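Tuesday, toy kitchen, teleop again

Started at ten, later than I wanted. The leader arm had been left switched on overnight and the wrist encoder had drifted, so I re-zeroed everything before touching the follower. Ismael, if you are reading this, please park both arms and kill the power when you go home! It took me the whole of my first coffee to sort out.

Plan for the day was the pot task. Block in the pot, pot on the stove, the arm picks the block out and puts it down on the left side of the cooktop. Valquíria wants up to 101 demos of this before we train anything, and we had 3 usable ones from last week, so there was a fair bit of driving ahead of me.

First hour was rubbish, if I'm being frank. I kept coming in too steep and the fingers would catch the rim of the pot and drag it along. The trick I've settled on is to come across high, stop dead over the pot, let the follower catch up (there is a small lag, you feel it in your elbow more than you see it), and only then go down. If you go down while the arm is still travelling you get a sort of scooping motion, and the policy will learn the scoop. We saw that with the Gronda drawers in April and I don't want to see it again.

Tried the hand-guided mode as well, because Valquíria asked for a comparison. You hold the forearm and push it where you want it. Lovely for slow moves, much nicer than the leader arm for getting the fingers square to the block, but my hand and sleeve end up in half the camera view and I got tired quickly. Also the joints feel sticky near the bottom of the range, as if the gravity compensation is a touch too strong. I've put the payload setting on the list for the Arruda people to look at. For now I'd say leader arm for the demos, hand guiding for setting the start poses, and leave it there.

Settings, so I don't have to dig them out again: scaling at 90 per cent of leader motion, gripper force on the low preset, recording starts on the left foot pedal and stops on the right. I had the pedals the wrong way round for a while and lost a couple of decent runs — put tape on them now, green for go.

Things I noticed while driving:

Approach from the right works best. The forearm comes over the sink and you've got the tap to think about, but the elbow stays well out of the way. From straight ahead I kept running out of wrist.

Pot handle pointing left, always. When it points towards me I clip it on the way back.

Don't rush the release. Open, count to two, lift. I had several runs where the block came back up with the fingers and toppled over.

Move the small stuff about between runs. I was leaving the pepper and the green cube in the same spots out of laziness and Ismael quite rightly told me off about it. The arm needs to see them in different places or it'll treat them as furniture.

By lunch I'd got my rhythm and the afternoon went much better. Did a long stretch with the Trorico playlist on and hardly had to bin anything. The log now says 98 episodes kept, counting the old ones, so we are nearly there. I'll do the rest tomorrow morning with fresh arms (mine, I mean).

One question for Valquíria: do we keep the demos where I hover over the left burner for a moment before choosing where to put the block? They are perfectly good placements, only slow. Truston's loader trims still sections by itself, but I'm not sure I like that, as the pause is part of how I decide. I've tagged them "hover" for the time being so we can pull them out easily.

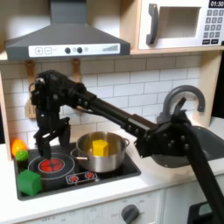

Either way I'd like to train once with them and once without, and compare the two before we start on the oven door. Ismael has the GPU booked until lunch tomorrow, so I'll queue both runs after that.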